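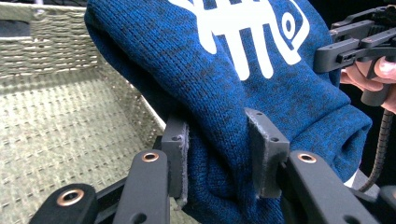

2018-11-24

Folding task, hand grippers, both of us on it all arvo. Main result: knits are harder than the tea towels and we should stop pretending they're the same task. Towels lie flat, you pinch a corner, done. The blue one with the fish bones on it just rolls up into a fat sausage between the fingers and the pads end up with two layers when you wanted one. Grip itself is fine, maybe too fine, cloth bulges out both sides of the fingers. Print makes a good landmark though. Head end of the fish = right, ribs = left, so when the thing is bunched you can still tell which way round you've got it. Want more printed clothes for that reason, the plain ones are a pain to label.

Demos: 268 on the drive as of tonight, target for the showcase round is 200 good ones. Nila went thru and binned the obvious rubbish but hasnt done the knits yet. Expect to lose a fair few of those. Clisville team are apparently doing socks only. Fair enough.

Changed today
- grip trigger spring, softer one. Better on the wrist, a bit slow to open. Leave it for now
- slower lift out of the basket. Fast lifts drag the second layer along every time
- file names now start with the garment type, PLEASE stick to this, Prisel's script falls over otherwise

Still broken
- left unit drops its time sync after 9 minutes or so of recording. No it's always 9, checked the logs. Restart between batches until Gatchalian has looked at it
- sleeve folds. Second hand gets there before the first has let go. Call it out loud, "mine" / "yours", sounds daft but the runs where we did it were cleaner
- one pad is starting to lift at the corner, glue didnt hold. Double sided tape from the bottom drawer, not the foam stuff

Osian Craddock wants the training run started before the next club night so whoever is in first, copy the drive over and check the folder size matches before you wipe anything. We lost a whole set in April doing it the other way round and I'm not refolding all that.

Idea, not tested: pinch nearer the hem and let the weight of it unroll the body before the second hand comes in. Tried it dry on the bench with no recording, 8 goes, looked promising on the thinner knit and hopeless on anything with a hood. Need proper runs.

To bring next time: more clothes hangers, spare M3 screws, somebody's old T-shirts with big colourful prints. Kids sizes are OK. Batteries are on charge, left bank only, right bank is dead agian.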